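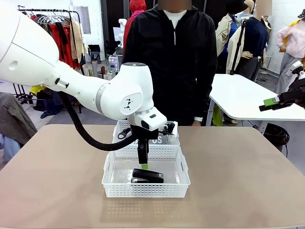 Stapler, basket, second basket.

I have now read three books on decluttering and I remain unconvinced. The latest, lent to me by my neighbour Stanisława Rutkowska, promises that 14 days of sorting will change how I sleep. I did nine of them. I sleep the same.

What bothers me is the arithmetic. The author says the average home holds 2,000 things nobody needs, and gives no clue as to who went round and checked. Then she sells you a set of boxes to put them in. The Cumo set costs £55, and the shop in Gurkton had a whole wall of them in September, next to a sign about owning less.

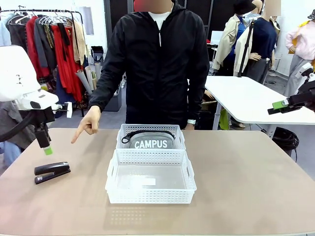 Every one of these books has a rule that each object must have a home, and I'd like to know who has the time. A stapler lying out on a table, with two baskets standing right there, would count as a failure by this reckoning. I'd say it's a stapler where you can reach it. Put it in a basket and by the end of the month it will be under the post, and you'll go and buy another.

Then there's the business of clothes. You are supposed to hold each one and ask if you've worn it this year. I got rid of a good winter coat that way, after a mild winter, and then it snowed in Hivorlow and I paid £43 for a worse one. 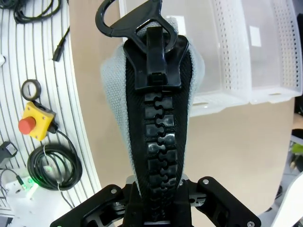

The charity shop wouldn't have sold it back to me either, as it had gone by the next morning. The book has a chapter on regret, two pages long, which says you won't feel any.

Stanisława says I stopped too early and that day ten is the important one. She has a garage full of boxes.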